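스타마리 의류 개기 데이터 수집 회의록 (9월 두 번째 모임)

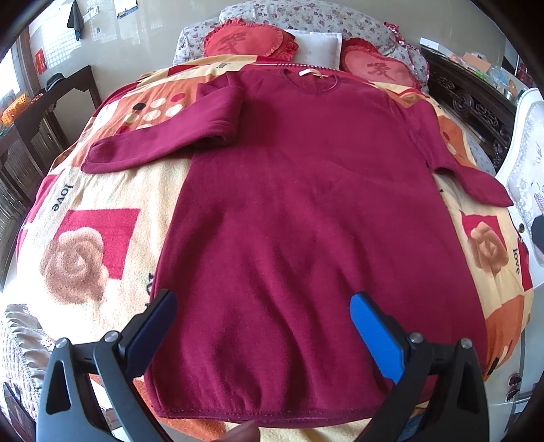
회의록은 이번에도 제가 씁니다. 지난번에 너무 딱딱하다는 말을 들어서 그냥 제 말투로 적을게요. 틀린 데 있으면 문서에 바로 고쳐 주세요!

참석: 크레이그 에이트컨, 테오도라 페테크, 아산카 리야나게, 하리스 베리샤, 그리고 저(티호미르 유리치)
장소: 드로르니나 사무실 작은 회의실, 크레이그만 화상
시작: 오후 3시 (크레이그 마이크 때문에 조금 늦어짐)

1. 수집 현황

니트 상의 쪽이 제일 잘 나가고 있어요. 목표가 2000건인데 지금까지 검수 통과한 게 1000건, 딱 절반입니다. 테오도라가 표를 띄워 놓고 보여 줬는데 솔직히 저는 이것보다 훨씬 적을 줄 알았거든요. 검수 대기 중인 게 89건 더 있고, 이건 하리스가 보기로 했어요.

바지랑 수건은 아직 시작 단계라 숫자는 다음에 얘기하기로 하고 넘어갔습니다. 크레이그는 바지를 좀 당기고 싶어 했는데, 테오도라가 니트 끝내고 가자고 해서 그렇게 정리됐어요.

2. 시작 자세 문제

여기서 시간을 제일 많이 썼어요. 아산카가 초반 녹화분을 쭉 돌려 봤는데 옷이 너무 예쁘게 펴져 있다는 거예요. 소매가 양쪽으로 똑같이 쫙 벌어진 것만 잔뜩이라, 모델이 그 자세만 외워 버릴까 봐 걱정된다고요. 한쪽 소매는 팔꿈치에서 꺾여 있고 다른 쪽은 몸판 옆으로 내려온 것처럼 좌우가 다른 게 훨씬 쓸모 있다는 데 다들 동의했습니다.

하리스는 그러면 아예 뭉쳐 놓고 시작하는 것도 넣자고 했는데, 펴는 동작이랑 개는 동작이 한 에피소드에 섞이면 라벨링이 골치 아파져요(지난번 수건 때 제가 고생한 거 기억하시죠...). 그래서 뭉친 상태는 따로 과제를 만들기로 했고, 이름은 하리스가 정합니다.

결정: 펼친 상태에서 시작하되 소매 모양은 녹화마다 바꾼다. 같은 배치를 3번 넘게 연달아 쓰지 않는다.

3. 배경

크레이그가 무늬 많은 이불 위에서 찍은 걸 계속 받을지 물어봤어요. 꽃무늬에 글자에 동그라미까지 있으면 옷 경계를 잡기 어렵지 않냐는 거죠. 저는 무조건 받자는 쪽이었고요, 진짜 집 침대가 다 그렇게 생겼잖아요! 단색 테이블에서만 잘 개는 모델을 만들어 봐야 바시치 쪽 시연 때 또 망신당합니다. 아산카도 제 편을 들어 줬어요.

테오도라는 받되 방 정리를 따로 시키지는 말자고 했습니다. 쿠션이나 베개도 그대로 두고, 옷 위에 올라와 있을 때만 옆으로 치우는 걸로요. 크레이그도 일단 오케이, 대신 배경 종류를 메타데이터에 적어 달라고 해서 '단색', '무늬', '혼합' 세 칸을 만들기로 했어요.

4. 그리퍼 잡는 법

손가락 끝이 화면 아래쪽에 살짝 들어오는 녹화가 꽤 있어요. 버릴지 말지로 한참 얘기했는데 결론은 '살짝이면 통과'입니다. 손이 옷을 직접 만지거나 그리퍼 집게를 가리면 탈락이고요. 하리스가 경계에 있는 것들을 골라서 채널에 올리면 다 같이 보고 기준을 맞추기로 했어요.

그리고 시작할 때 너무 급하게 집으러 가지 말아 주세요. 옷 전체가 보이는 위치에서 잠깐 멈췄다가 밑단 쪽으로 들어가는 게 제일 깔끔하답니다. 아산카가 안내문에 한 줄 추가합니다. 패드가 닳은 그리퍼는 실린몬트 창고로 보내면 되고, 보낼 때 꼭 메모 붙여 주세요. 지난번에 메모 없이 온 게 있어서 누구 건지 찾느라 오전을 다 썼어요.

5. 기타

토요일 녹화는 원하는 사람만 하기로 했습니다. 저는 빠질게요(미안합니다).
옷 색깔이 너무 어두운 쪽으로 몰렸다는 의견이 있었는데, 테오도라가 색깔별로 집계를 뽑아 본 다음에 다시 얘기해요.
크레이그가 실패한 녹화도 지우지 말고 모으자고 했어요. 저장 공간은 제가 확인해 보겠습니다.

할 일
하리스: 검수 대기분 처리, 경계 사례 채널에 올리기, 뭉친 옷 과제 이름 정하기
아산카: 안내문에 소매 배치랑 시작 위치 내용 추가
테오도라: 색깔별 집계
크레이그: 바시치에 시연 옷 종류 문의
티호미르: 메타데이터 배경 칸 추가, 저장 공간 확인

다음 모임 시간은 테오도라가 채널에 투표로 올립니다. 투표 좀 제때 해 주세요!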